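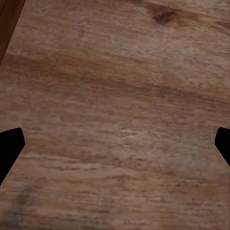 Atención al cliente › Suelos y superficies de madera

Preguntas frecuentes sobre el cuidado y la garantía

Getmont pone a disposición de sus clientes las respuestas a las consultas que el servicio de atención recibe con mayor frecuencia. Si no encuentra la información que necesita, puede dirigirse a cualquiera de nuestros establecimientos.

¿Con qué debo limpiar un suelo de madera aceitada?

Para la limpieza habitual basta una mopa de microfibra seca o muy escurrida. Una vez por semana puede añadirse al agua jabón neutro para madera. No deben emplearse lejía, amoniaco, vinagre ni limpiadores a vapor.

¿Cada cuánto tiempo hay que renovar el aceite?

En dormitorios y salas de estar, una vez al año. En cocinas, recibidores y locales abiertos al público se recomienda hacerlo cada seis meses. El acabado Munro se aplica en dos capas finas, con una noche de secado entre ambas.

¿Es normal que el tono cambie con el tiempo?

Sí. La madera es un material natural y reacciona a la luz. Las alfombras y los muebles dejan zonas más claras o más oscuras, que suelen igualarse unos meses después de retirarlos. Esta variación no se considera defecto.

Han aparecido juntas abiertas en invierno. ¿Debo preocuparme?

La calefacción reseca el aire y las tablas se contraen. Procure mantener la humedad relativa entre el 45 y el 60 %. Si en mayo las juntas siguen abiertas, solicite una visita técnica.

¿Puedo lijar el suelo por mi cuenta?

La gama Watside admite hasta tres lijados completos, siempre en el sentido de la veta. El lijado realizado por personal ajeno a la red de instaladores autorizados extingue la garantía del acabado – no así la de la estructura.

¿Qué cubre la garantía?

Los defectos de fabricación, el despegado de capas y las deformaciones no imputables a la instalación. Quedan excluidos los arañazos, las marcas de tacón, los daños por agua y el desgaste propio del uso. En reclamaciones de importe inferior a 500 euros, la resolución se comunica por correo electrónico; en las superiores a 2.000 euros es obligatoria la inspección presencial.

¿Cómo presento una reclamación?

Debe remitir el formulario cumplimentado, la factura de compra y el número de lote impreso en el embalaje. Las solicitudes son tramitadas por el departamento de posventa, a cargo de Macarena Cantero. Las visitas técnicas las coordina Iker Bermúdez.

¿Tiene coste la visita técnica?

La primera visita es gratuita durante el periodo de garantía. Las posteriores tienen una tarifa de 100 euros, que se reembolsa cuando la reclamación resulta estimada.

¿Puedo devolver las cajas sobrantes?

Se admiten cajas cerradas y en buen estado dentro de los treinta días siguientes a la entrega. Los pedidos a medida no tienen devolución.

Horario de atención telefónica: de 9:00 a 14:00 h, excepto agosto.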